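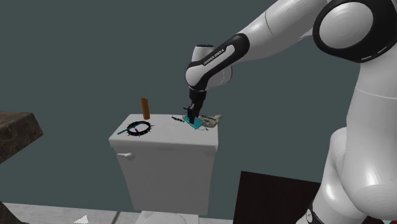 A robot arm at a white toilet tank, in a computer rendering.

Hukden sanctuary opens its books, but only some of them

The Hukden Wildlife Refuge, a roadside attraction that calls itself a sanctuary, released a four-page summary of its animal care records on 26/03/2021 after months of requests from people who had bought tickets there. We have read it twice. It answers fewer questions than its cover letter suggests.

The refuge says it took in 50 animals last year, among them 12 lemurs and a pair of servals that came from a closed petting zoo in Vundilthorpe. It does not say which of them are still on the property. A line near the end mentions "placements with partner facilities," and the only partner named is Palma, a breeding operation that sells young lemurs to private buyers. A sanctuary that sends animals to a breeder is using the word loosely.

Sivaprasad Shenoy, who runs the refuge, told us by email that the Palma animals were "on loan" and that paperwork for the loans exists. We asked to see it. He replied that it was being organized, which is the same answer he gave us in October.

The vet records are thinner still. The summary lists 15 visits for the year with no dates and no name for the vet. Botond Borbély, a retired large-animal vet who read the document at our request, said a collection of that size and mix should leave a longer trail. "Maybe the care was fine," he said. "I can't tell from this, and neither can you."

Then there is the money. Visitors paid for 1,611 hand-feeding sessions, sold through the Flallum booking site – and the summary never says how often any one lemur was put in front of the public, or for how long. It does say the animals "enjoy the contact." We would like to know who measured that.

We have asked for the full intake and transfer logs, and for the terms of the Palma loans. Readers who booked a session and kept their receipt or photos can write to the newsletter desk.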